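Doton 2.0 is ready to try, and the planner finally copes with cloth

We've been promising a proper update on Doton since September, so thank you for being patient – there is a lot to tell! For newer readers, Doton is the planning layer that sits between the perception code (Prumedow) and the low-level controller. It takes an estimate of where a garment's edges and corners are, picks the grasp points, and hands over two paths that shouldn't run into each other.

The big change is how it deals with creases. The old version treated every strong line in the depth map as a possible edge, so a wrinkled tablecloth could send it chasing folds that had nothing to do with the garment. Version 2.0 keeps a running belief about which lines belong to the cloth being handled and which belong to whatever is underneath. We retrained it on 1670 short recordings made with hand-held grippers, and the difference on pale, rumpled backgrounds is lovely to watch.
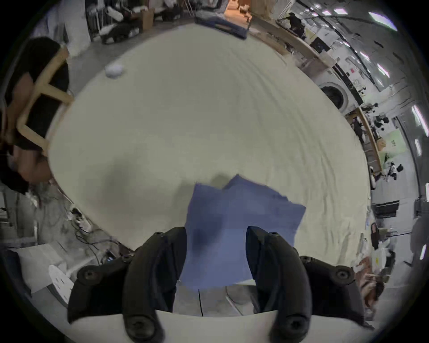

Marking every crease as uncertain will just make the planner timid, was the worry Strömberg raised on the users' list, and it's a fair one. In the first builds it did hesitate, sometimes asking for three or four fresh looks before committing to a grasp. We now cap the extra looks at two, and after that it goes with its best guess. You can raise the cap in the settings file if your garments are delicate or your table is in no hurry.

Two-handed grasps have had some love as well. Both grippers are now planned together, so one side waits if the other is still closing. When each has hold of the lower part of a T-shirt, the planner looks at the line between the two jaws and keeps the distance steady, which stops the hem from being stretched on the way up. Planning time for a pair of grasps is down to 90 milliseconds on our office machine, and there are 80 new test cases in the repository, most of them sleeves. Sleeves are still awful – please send us your failures.
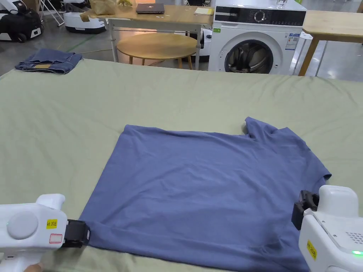 Ziltmont Notes, Issue 898

Upgrading should be painless if you're on any release from this year. Run the migration script first, then check your calibration file, as the left and right gripper offsets now live in separate blocks. The log viewer has been rebuilt too, and you can finally scrub backwards through a plan and see which edges it believed in at each step. I've lost whole afternoons to this already.

Next on the list are trousers, followed by anything with buttons.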